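Teleoperation and Hand-Guided Demonstration – Frequently Asked Questions

Vornine Bimanual Cell, operator pages
Applies to cells running Trastier control software. For wiring and power, see the installation notes.

General

What is the difference between hand guiding and remote control?

In hand guiding, the operator holds the arms and moves them through the task with the motors in a compliant mode. In remote control, the operator moves a pair of leader arms and the follower arms in the cell copy the joint angles. Both methods write the same file format. They can't be mixed inside one episode.

Which one should I use?

Use remote control for anything where the cameras matter. Hand guiding puts the operator's hands and forearms in view, and a policy trained on those images tends to do poorly once the hands are gone. Hand guiding is still useful for recording waypoints, checking reach and teaching a rest position.

Do I need programming experience to record demonstrations?

No. The recording screen has four controls: arm, start, stop and discard. Training a policy from the recordings is a separate job and does require some familiarity with the command line.

Before recording

What position should the arms be in at the start of an episode?

Both arms should be at the ready pose, with the fingers open to the task width and clear of the mat. Start from the same pose every time unless the task sheet specifies a randomized start. Check that neither fingertip cable is pulled tight across a joint.

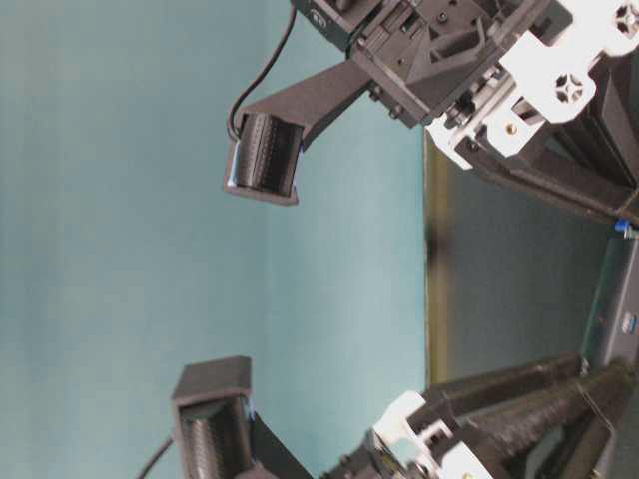

Upper and lower grippers in side view, with the black cables running to the ridged grip pads.

How much slack should the fingertip cables have?

Enough for a loose loop at full finger opening. If the loop flattens when the fingers open, re-route the cable before recording. A cable under tension adds a small side load to the finger, and the load changes with wrist angle.

How often do I need to calibrate?

Calibrate the leader arms at the start of each shift and after any hard stop. The follower arms hold their calibration through a power cycle. If the leader and follower grippers disagree on the closed position, redo the gripper step only.

Does the mat matter?

Yes. Keep the same mat for the whole dataset. Creases are acceptable. Do not change the lighting partway through a set, and do not record some episodes under daylight and others under the ceiling fixtures without tagging them.

Performing the task

What counts as a good demonstration for a two-handed connector task?

One arm holds the body of the part still and the other does the moving. Decide which arm is which before the first episode and do not switch. Bring the two halves into line in free space, a short distance apart, and then close the gap along a single axis. Corrections are allowed, but make them before contact. A demonstration with several small pushes at odd angles is worth less than one slow approach.
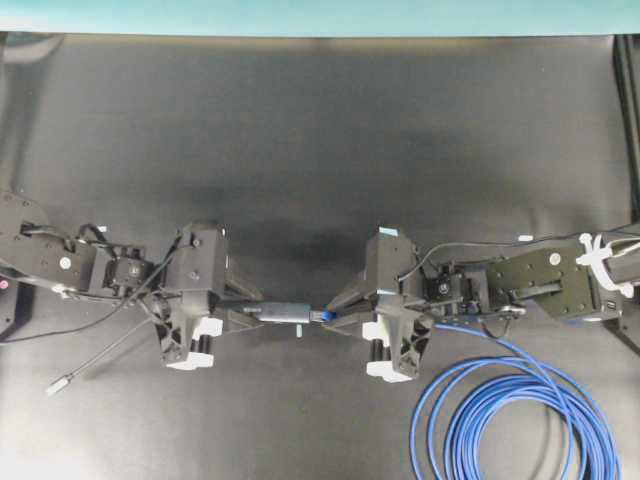 Keep the wrists as level as the part permits while the two halves are close together. Operators new to the leader arms usually rotate one wrist to see past the gripper. Use the monitor for this and leave the wrist alone. The policy will copy the rotation along with everything else.

How fast should I move?

Slower than feels natural near contact, and at a normal pace elsewhere. Long pauses are a larger problem than low speed. If nothing moves for more than a second or two, the policy may learn to stop at that point. The Trastier trim tool removes idle time at the beginning and end of an episode but leaves pauses in the middle.

Can I feel the contact forces through the leader arms?

Only on cells with the Du Plessis force-feedback option. On standard cells, judge contact from the wrist view and from the motor current bar on the recording screen. Stop pushing when the bar turns amber.

What about cables attached to the part?

Leave the excess coiled loosely on the mat, on the same side as the arm that holds the cable end. The coil does not need to be identical from one episode to the next, and some variation is helpful. It must not catch on a gripper or lift the part when the arm moves. Do not tape it down.

Is it a problem if one gripper hides the part from the overhead camera?

Partial blocking is expected. With both grippers closed on a short part, the overhead view may show little more than the middle of it. The wrist views normally cover the remainder. Discard the episode only if the part is hidden in every view at the moment of contact. 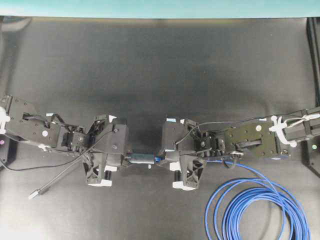
Camera views

Which views are recorded?

Overhead, side, and one per wrist. All are saved by default. A missing view invalidates the episode, and the software will mark it in red in the episode list.

What should I look for in the wrist view?

The part should sit between the two fingers with the working end inside the image. Some blur on whatever is closest to the lens is normal. If printed text on the part is soft across the whole image, refocus the lens and lock the ring.

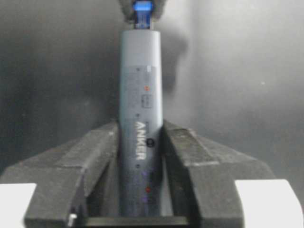
Wrist view: device held between the two black fingers, blue connector pointing toward the top of the image.

Data and review

How many demonstrations do I need?

For a single connector task with a fixed start, plan on 50 accepted episodes before the first training run. If the part position is randomized, plan on 70. The Tultier reference set for bimanual cells contains 3340 episodes across all tasks and can be used for pretraining.

Should I keep failed attempts?

Keep them, but label them. The discard button is for episodes with a technical fault, such as a dropped view or an unplugged leader arm. A missed insertion followed by a clean recovery should be saved with the "recovery" tag.

The progress bar stops at 67 percent during upload. Is the data lost?

No. The upload pauses there while the video files are checked against the joint log. Large sets take several minutes. Do not close the window. If the bar has not moved after an hour, restart the upload from the episode list – files already transferred are skipped.

Can two operators record for the same dataset?

Yes, if each has a separate operator ID. Expect differences in approach height and grip point. Have both operators watch the same three accepted episodes before starting.

Where is the gripper pad replacement procedure?

In the maintenance guide, under end effectors. Recalibrate the gripper after fitting new pads and start a new recording session.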